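Is a moss killer worth it before overseeding?
Posted in Lawns & Yards, 31/10/2023

gakus_yard
We moved to Viltville in September and the lawn is patchy, with moss in the shady half. The guy at the garden center wants me to buy an $80 moss treatment, then seed, then a "starter" feed. That sounds like a lot of bottles for one yard. Does the moss killer do anything I can't do with a rake? The yard is 2,000 square feet.

flatrake50
Rake. I paid for the treatment two years running and the moss went black, then came back in the same spots. Moss likes shade, damp and packed soil, and no bottle changes any of those. I'd want to see a soil test before spending a cent – mine was cheap and said I needed lime, which the store had never mentioned. Rake hard, poke holes with a fork, and cut back whatever is throwing the shade. As for seed, you've probably missed the window this year. I'd wait for spring and distrust anyone selling you a bag now.

Koppel Lane
Half agree with the above. The treatment does make raking easier if the moss is thick, but I doubt it's worth 80 bucks. I'm over in Flakham. Don't expect one even color either, whatever the seed bag shows.
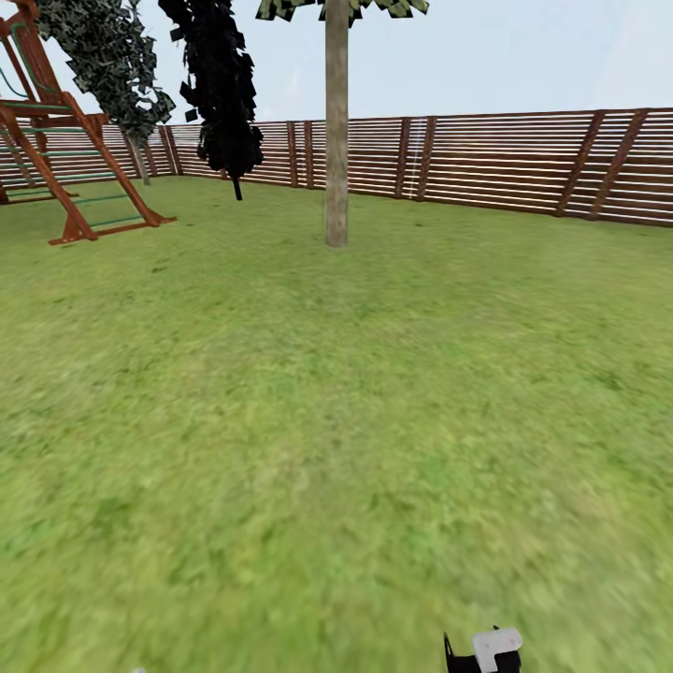
Mottled green lawn, slatted fence at the back.

Light and dark patches like those wouldn't bother me. Bare dirt would. Mow higher than you think and leave it 5 days before you decide it looks worse.

gakus_yard
OK, skipping the bottle. Will get the soil test first.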